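Arm takes over sorting at our returns bench, what happens to the operators' job descriptions?

Asked in Workplace Automation, Small Sites
Tags: returns, manipulators, staffing, cycle time

Posted by benchlead_urden

We run a returns operation at Urden, in the Skaromcombe unit. Mixed household goods and toys come back from retail customers, get unpacked, sorted by category, and put into a basin, a bin or a drawer for the next station. Until August this was done entirely by hand, 17 people over 2 shifts. Management has now approved an arm for the sorting step. The integrator is Fiadzo and the scheduling software is Voseck.

The trial bench is set up with a reduced item set. The task list covers picking single items off the tabletop, placing them in an open container, putting packing paper in the bin, and opening and closing a drawer. 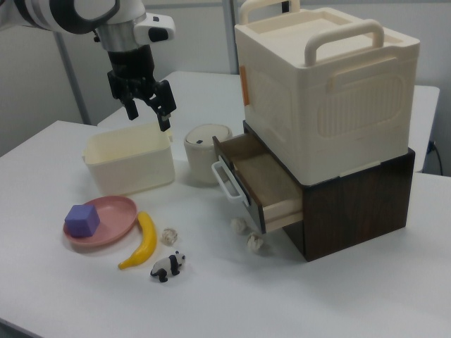

What I need to know

1. The operators currently do three things at once: sort, spot damage, and clear packing paper. The arm is only specified for sorting and paper. Who does damage inspection, and at what point in the flow?

2. Pay grades here are tied to items handled per shift. If the arm handles the items, the measure no longer means anything. Has anyone replaced it with something that held up?

3. Fiadzo quotes 4000 picks between gripper inspections. Is the inspection a maintenance task or an operator task at your site?

I am not looking for opinions on whether we should do it. It is approved.

Posted by torque_and_tea

Taking your points in order.

Inspection. Put it before the arm. We put it after, on the reasoning that the operator would then see pre-sorted goods, and had to reverse it inside a month. Damaged items were already in the wrong container by then and had to be traced back through the log. A person at the infeed unpacks, checks, and sets the item down in a clear spot. That last part becomes a skill in itself. Items placed touching each other, or half on top of a plate, give the arm more trouble than items with space on all sides – your infeed people will learn this faster than your engineers do.

Paper. Expect it to take longer than you think. Crumpled paper has no fixed shape, and the grasp that works on one ball fails on the next. Also check who opens the bin. If it has a lid, either the arm needs a routine for it or you run with the lid off. We run with the lid off.

Pay. Drop items per shift before the arm goes live, not after. We moved to a flat grade plus an allowance for anyone signed off on clearing faults. The sign-off takes 19 hours of supervised bench time. The complaint we got was from fast sorters, who had earned well under the old measure and lost that advantage overnight. We protected their rate for a year. Budget for it.

Gripper checks. Operator task, with a card at the bench. Finger pads, fasteners, cable. Maintenance only gets called if something on the card fails. Make sure the arm is locked out first and that your site safety rules allow operators to do it.

Posted by nightshift_rep

Agree with most of the above. Two additions from the staff side.

The job gets quieter and more tiring. Sorting by hand keeps you moving. Watching an arm sort and stepping in when it stops does not, and the stops bunch together. Rotate people between infeed and fault clearing every 2 hours at most.

Get the stop authority in writing. At our place anyone could press stop in theory, and in practice each stop appeared on a report with a login next to it. People stopped pressing it. We had the login field removed from the report. Ask what your Voseck reports record and who reads them.

Posted by pallet99

we have one, its fine. drawers are the slow part, ours got replaced with open trays and the problem went away

Comment from benchlead_urden

Thanks. Inspection is moving to the infeed and I have asked for the report fields. Open trays are not possible for us, the next station takes the drawer units as they are. Still no answer from payroll on rate protection.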